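El jueves me pasé por la nave de Ploler con la idea de quedarme diez minutos y salí cuando ya estaban bajando la persiana. Si vivís en el barrio, ya sabéis de qué va esto: la recogida de cosas pequeñas que lleva en marcha desde junio, esa en la que cada vecino vacía el cajón de los trastos (todos tenemos uno, no disimuléis) y deja allí lo que todavía sirve. La novedad es que la asociación Filline ya ha llegado a las 1.000 piezas recogidas, ¡y eso que el cartel de la entrada seguía pidiendo 200!

Yo llevé una bolsa de la compra con lo mío: dos abrebotellas, una baraja a la que le falta el siete de copas, un metro de costura y un montón de gomas de pelo. Me cogieron todo menos la baraja, y me parece bien, aunque me dio un poco de pena volver con ella en el bolsillo.

El sistema es sencillo y a mí me tiene enganchada. Las cosas llegan mezcladas, se extienden sobre una mesa con tapete para que no rueden y se van separando por tipos: papelería, juguetes, botes y frascos, comida envasada y luego lo que llaman «varios», que es donde acaba casi todo. Con cada grupo se montan después lotes para el mercadillo y para el local social de la calle Nowicki. El jueves salieron 103 lotes, el mejor día hasta ahora, y a eso de las siete de la tarde todavía entraba gente con bolsas.

Lo que más me gusta es la mezcla de cada tanda. En la misma mesa te encuentras una bola morada, un tarrito de tapa blanca, un par de sobres de aperitivo, una cajita azul y blanca con una cara de dibujos animados y una botellita de tapón azul.

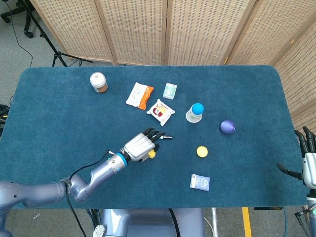 Con tanta variedad es normal que haya discusiones, claro. El jueves estuvimos un buen rato decidiendo si las cajitas de cartón cuentan como papelería o como juguete, y la cosa quedó en tablas (yo voto juguete, y lo seguiré votando). También han pedido que la comida venga cerrada y con la fecha a la vista, y que no se lleven medicinas ni pilas, para eso está el punto limpio.

El próximo jueves repiten, de cinco a ocho, en la misma nave, entrando por el patio de Kellberg, que la puerta principal sigue en obras. Hacen falta cajas de zapatos vacías y bolsitas con cierre, que se les están acabando. Se puede ir solo a dejar la bolsa, pero también hay sitio en las mesas para quien quiera quedarse a separar un rato. Yo vuelvo seguro, que me he dejado allí el paraguas.

Contacto | Aviso legal | © Boletín vecinal de Ploler. Todos los derechos reservados | Volver arriba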